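Insertion task with two arms: the fuse goes in crooked and the jaw slips (school robotics club)

Posted in Clubs and Competitions by rustia_workshop, 2/17/21

Hello to all. I help with the robotics club of our school and we prepare for the Skellance student challenge. The task this year is to fill a car fuse block with two arms on one table. One arm must put in the fuses, and the other must keep the block in its place. We have 16 points for every fuse which is fully seated, and we lose points if the block moves outside its zone.

Picking is not so bad now. The pupils wrote the program themselves and I am proud of them. The difficulty is in the last few millimetres before the slot. When the fuse is held a little bit turned, one leg touches the plastic first, and then the arm pushes and the fuse rotates between the fingers. We have tried slower speed, and we have tried to lower the grip force, but then it slips even more. The green, the red and the clear one are in the block already, and the purple one is the piece which makes us suffer.
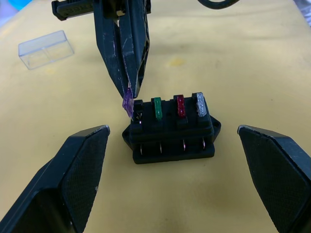 What we would like to know

1. Should we correct the angle before the insertion, or is it better to let the fingers be a bit soft and find the slot by small movements?
2. Is a cloth under the block a bad idea? We put it so that the parts do not slide, but it makes folds.
3. How do other clubs teach the picking when the fuses have different sizes?

We have 300 recorded attempts until now, all made by pupils after lessons. Thank you in advance for your patience with my English.

ketero_club

Take away the cloth. We had the same thing in November and the block was tilting with every push, because there was a fold under it. Double tape under the block and it is finished. Check first that the rules permit tape, in ours it was permitted.

leitao_bench

I will answer the three points in order, as I have been with this task for two seasons.

For the angle: correct it before. We made a small stop from a piece of plastic, screwed to the table, and the arm presses the fuse against it lightly after the pick. After this the legs are straight enough. Searching with small movements does also work, but for beginners it is difficult to tune and it eats the time. If you want to try it, move only along the row first, and not in both directions together.

For the cloth I agree with the answer before mine. On a bare table you can also see much better if the block has moved.

For the picking, we lay out one small fuse and one bigger fuse near the holder and we change the positions after each attempt. The pupils must not put the fuse always in the same corner, otherwise the program learns the corner. Make also attempts where the legs point in a bad direction, for example to the side of one finger. We needed nearly 1000 attempts before it was reliable with both sizes, so with 300 you are still at the beginning and I would not worry.

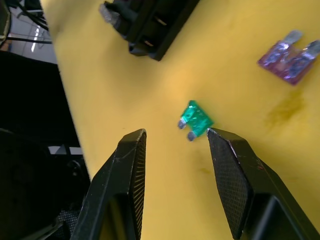

Green fuse between the open fingers, purple one and the holder further back

Please look also at the pads of your fingers. If the pattern is worn at the tip, the fuse will turn whatever you do in the program. We change ours before each competition.

fuse_and_wire

maybe use a stronger motor? Our arm pushes like a bull and everything goes in :)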